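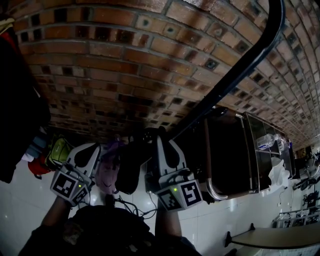

Red-brown brick inside a Walholm Developments building.

Walholm Developments Opens Leasing at Bouchard Yard, a 154-Unit Rental Conversion

Monday, September 26, 2022 – Walholm Developments today opened leasing at Bouchard Yard, a rental community of 154 apartments in the former Bouchard warehouse complex. The first residents are scheduled to move in before the end of the year, with the remaining floors to be released in stages.

The project converts two connected warehouse buildings into studio, one-bedroom and two-bedroom apartments. Plans call for 48 studios, with the rest of the homes split between one and two bedrooms. A ground-floor row of seven commercial spaces faces Collov Street. Two of those spaces are under lease, one to a dry cleaner and one to a bakery, and Walholm is taking inquiries on the others.

"We have owned these buildings for a long time and we looked at several uses, including offices," said Tâm Hoàng, director of residential projects at Walholm. "The numbers for offices did not work. The floors are deep, the windows are large on three sides, and the bus stops at the front door. Rental housing made more sense, and the city agreed."

Approvals for the conversion included a change of use and a reduced parking requirement. The property will have one level of indoor parking, leased separately from the apartments. Residents without a car will not pay for a space. A locked bike room with a repair stand is located next to the garage entrance.

Apartment layouts vary more than in a new building. Column positions were fixed, so the architects worked around them, and many floor plans appear only once or twice. Each apartment has its own heating and cooling controls, a full-size refrigerator, an electric range and a dishwasher. Two-bedroom homes include a stacked washer and dryer. Studios and one-bedrooms share laundry rooms, one on each floor.

Existing masonry was kept where it was sound. Masonry crews finished repointing the exterior in July, and window installation followed on the street side. Work continues on the courtyard between the two buildings, which will have benches, planting beds and a covered grill area. The courtyard is expected to open in the spring – the paving stone is on order and cannot be laid once the ground freezes.

Shared indoor space includes a lounge, a package room and a small fitness room. There is no pool and no front desk staff. Walholm said it left those out to hold down monthly fees.

Fifteen percent of the apartments will be offered at reduced rents to households that meet income limits set by the city. Applications for those homes will be handled through a separate drawing, and the dates will be posted in the leasing office. Reduced-rent apartments are spread across all floors and have the same finishes as the other homes.

Leasing and day-to-day management will be handled by Fidell Residential, which also manages two other Walholm properties. Fidell has opened a temporary leasing office on the Collov Street side of the complex, next to the garage ramp.

"People mostly ask us about pets, parking and noise," said Carter Dhillon, leasing manager for Fidell. "Cats and dogs are allowed, with a limit of two per apartment. On noise, the floors between units got a new layer during construction, and we are glad to take people through on a weekday evening so they can hear the street for themselves."

Leases are offered for 12 months, with a 15-month option on apartments rented before the courtyard opens. Water and trash service are included in the rent. Electricity and internet are billed to the resident. Application fees are charged per household.

Tours are by appointment and last 45 minutes. Visitors should wear closed-toe shoes, as parts of the second building are still under construction.

About Walholm Developments
Walholm Developments buys, renovates and builds rental housing and small commercial property. The company is privately held.

Media contact
Tâm Hoàng
Director of Residential Projects, Walholm Developments

Leasing contact
Carter Dhillon
Fidell Residential, Bouchard Yard leasing office, Collov Street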